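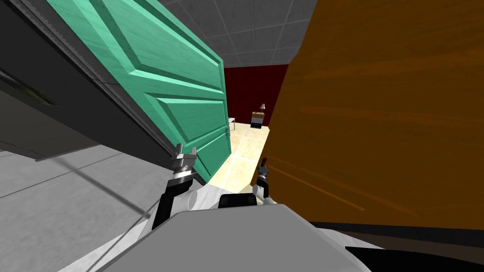 Zwölf Stunden Skonbridge, oder: Wie ich lernte, eine Tankuhr zu hassen

Vorweg für alle, die nur wegen des Ergebnisses hier sind: Wir sind angekommen. Das Auto auch, größtenteils. Den vorderen Stoßfänger hat uns ein freundlicher Streckenposten am Montagmorgen in einem Müllsack hinterhergetragen.

Zum Saisonfinale des Utdale-Cups fährt man 700 Kilometer, die letzten davon hinter einem Rübenlaster. Skonbridge selbst ist eine Strecke, die auf dem Papier niemanden erschreckt. Lange Gerade, zwei Schikanen, eine Haarnadel und dann dieser Rechtsknick hinter der Kuppe, von dem alle behaupten, er gehe voll. Er geht voll. Man braucht dafür allerdings ein anderes Auto als unseres oder weniger Phantasie als ich.

Im Training lief es verdächtig gut. Der Garrido, unser betagter Kompaktwagen mit der Gemütsruhe eines Linienbusses, lag auf dem neuen Fahrwerk endlich so, wie er seit März hätte liegen sollen. Damals hatten wir die Federn eingebaut und dann acht Monate lang die Dämpfer falsch eingestellt. Es steht in der Anleitung, auf Seite 12, mit Zeichnung. Myfanwy hat sie am Freitagabend im Wohnwagen gelesen und danach eine Weile nichts gesagt, was bei ihr immer ernst ist.
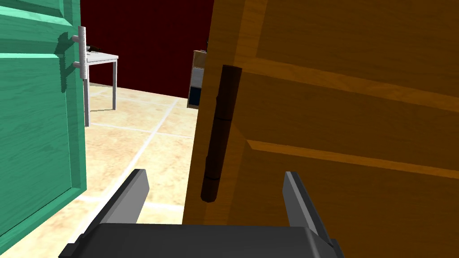 Deepika Joseph

Zum Rennen. Wir waren zu viert, der Plan sah Stints von jeweils einer guten Stunde vor, und ich durfte den Start fahren, weil die anderen beim Losen geschickter waren. Der Start eines Langstreckenrennens für Amateure ist eine eigene Kunstform. Alle haben in der Fahrerbesprechung genickt, als es hieß, man gewinne nichts in der ersten Kurve. In der ersten Kurve waren wir dann zu fünft nebeneinander. Ich habe gebremst, vermutlich als Einzige, und war danach Letzte meiner Klasse, dafür mit beiden Spiegeln.

Bis zum Mittag hatten wir vier Plätze gutgemacht, vor allem durch den Eifer der anderen. Myfanwy Gethin fuhr einen Doppelstint, in dem jede Runde aussah wie die davor, und ich saß mit den Kopfhörern an der Boxenmauer und tat so, als wäre ich Strategin. Dazu gehört ein Klemmbrett. Auf meinem stand eine Verbrauchsrechnung, die ich für sehr elegant hielt.

Die Rechnung ging davon aus, dass unsere Tankuhr etwas mit dem Tank zu tun hat. Kurz nach drei meldete Myfanwy über Funk, die Anzeige stehe auf halb voll. Zwei Runden später meldete sie, die Anzeige stehe immer noch auf halb voll, der Motor sei aber anderer Meinung. Sie rollte aus, und zwar 400 Meter vor der Boxeneinfahrt, bergauf. Wer dort stehen bleibt, wartet auf den Abschleppwagen, und der Abschleppwagen war gerade bei jemandem, der im Rechtsknick herausgefunden hatte, dass er nicht voll geht.

Den Rest des Nachmittags sind wir um Plätze gefahren, für die es nicht einmal eine Urkunde gibt. Der Stoßfänger verabschiedete sich in der vorletzten Stunde an einem Reifenstapel, Einzelheiten bespricht die Fahrerin (ich) nur mit ihrer Versicherung, die davon wiederum nichts wissen will.

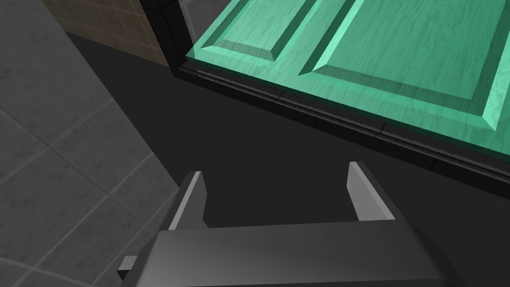
Bild: Ekix

Inzwischen ist der 7. November, das Auto steht aufgebockt in der Halle, und ich habe den Tankgeber ausgebaut. Der Schwimmer hing fest. Ein Teil, so groß wie ein Korken, klemmte an einer Schweißnaht. Neu bestellt ist er schon, dazu ein Stoßfänger in einer Farbe, die der Verkäufer »fast weiß« nennt.

Für die nächste Saison gibt es den üblichen Streit. Myfanwy will eine leichtere Kupplung, ich will eine Heizung, die sich abschalten lässt, und die beiden anderen wollen erst einmal ihre Nenngelder wiedersehen. Die Ausschreibung ist noch nicht da. Wer einen gebrauchten Satz Regenreifen in fünfzehn Zoll loswerden möchte, schreibt mir bitte - gern auch nur drei Stück, vorne links haben wir noch einen.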